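4. Rules for Preparing and Recording Tabletop Episodes

4.1 Scene reset and start conditions
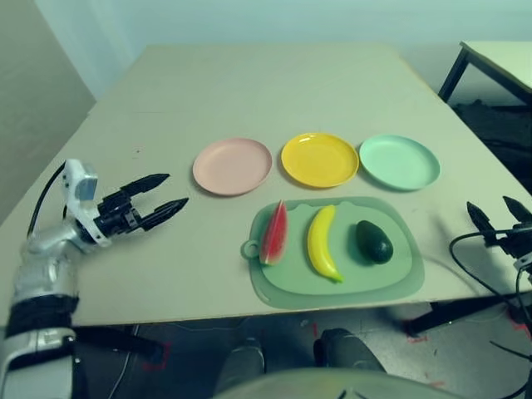 Figure 3. Start state for a sorting task with three plates and three toy fruits. Both grippers are in view.

In the previous section we described how the written protocol was divided into rules for the workspace, rules for the operator and rules for the record. In this section we discuss the first group in detail, as most of the rejected episodes in our first collection period could be traced to it. Of the 444 episodes that were recorded under the old protocol, 134 were rejected at review. The reviewers gave only one reason per episode, so an episode with two faults appears under the fault that was noticed first. This is a weakness of our numbers and we come back to it in Section 6.

The old protocol said that the table should be "set up as in the reference." It did not say how close to the reference was close enough. Two operators could read this sentence in different ways, and they did. One operator placed each object with great care at the same spot, and the other placed the objects in the same order but let the distances vary. Both kinds of episode are useful for training, but they should not be mixed under the same label. The revised protocol, which we call the Illthorpe rules after the building where they were first written down, therefore separates order from position.

Rule W1 (order). The left-to-right order of containers and the left-to-right order of objects are written in the task card before the session begins. In the task of Figure 3, the containers are read as pink, yellow, green, and the objects as watermelon, banana, avocado. The operator reads the order aloud from the robot's side of the table. We added the words "from the robot's side" after a session in which a helper stood opposite and prepared the table in mirror image.

Rule W2 (position). Position is free inside the area given by the task card, unless the card is marked as fixed. Objects must not overlap each other in the start state. A cutting board or tray that carries the objects is treated as part of the start state and must be named in the card, also when the robot is not expected to move it. In the old records such items were often left out, and later it was not possible to search for them.

Rule W3 (orientation). The orientation of long objects is noted with one word only: straight, crossed or diagonal. We tried a finer scale with angles, but the operators found it slow and the values did not agree between two readers. The toy banana in Figure 3 is noted as diagonal. Round containers have no orientation entry.

Rule W4 (arms). Both grippers are open and above or beside the working area at the start, and they do not touch any object. Cables must have enough free length that they are not pulled tight when the arm reaches the farthest container. The operator checks this by eye before each block of episodes, and again after any stop. Hegde proposed that the check should be done before every episode. We did not follow this proposal in full, but we accepted it for tasks in which both arms cross the middle of the table.

Rule W5 (floor). Tape on the floor is red and is used for this purpose only. Any person who is not needed for the episode stays outside the working zone. The person who supervises stands behind the robot, does not lean forward over it, and keeps a clear way to the stop button. Shoes or legs of the supervisor may be visible to the head camera, and this alone is not a ground for rejection. Hands in view are a ground for rejection from the moment the episode starts until it ends.

4.2 Who may change the start state

A point that caused more discussion than we expected was the question of who is allowed to touch the table between two episodes. In the first period everybody in the room could do it. When an object had rolled away, the nearest person put it back, with good intention, and the operator did not always notice. Under the revised rules only one person per session, named on the session sheet, resets the table. If this person leaves the room, the session pauses. Conneely kept the session sheets for the whole period and reported that this rule was the hardest one to keep – mainly in the late afternoon, when the groups were small.

The reset person compares the table with the task card and not with the previous episode. Small errors are otherwise carried from one episode to the next, and after many resets the start state has moved far from what the card describes. We saw such a drift in one block of plate tasks, where the row of plates came slowly nearer to the front edge.

4.3 Results with the revised rules

After a training of one morning, the same operators recorded 210 episodes with the revised rules. Ten of them were recorded while the operators were still learning to use the card, and we removed these before the analysis, so that 200 remained. The share of rejected episodes was lower than before, and none of the rejections was for a wrong order of containers. Rejections for hands in view did not disappear. In most of these cases the reset person was still moving back from the table when the recording had already started. We have now added a spoken "clear" to the protocol, given by the reset person and repeated by the operator.

We do not claim that the rules are complete. They were written for rigid toys on a flat table, and for cloth or for liquids Rules W2 and W3 would need other words.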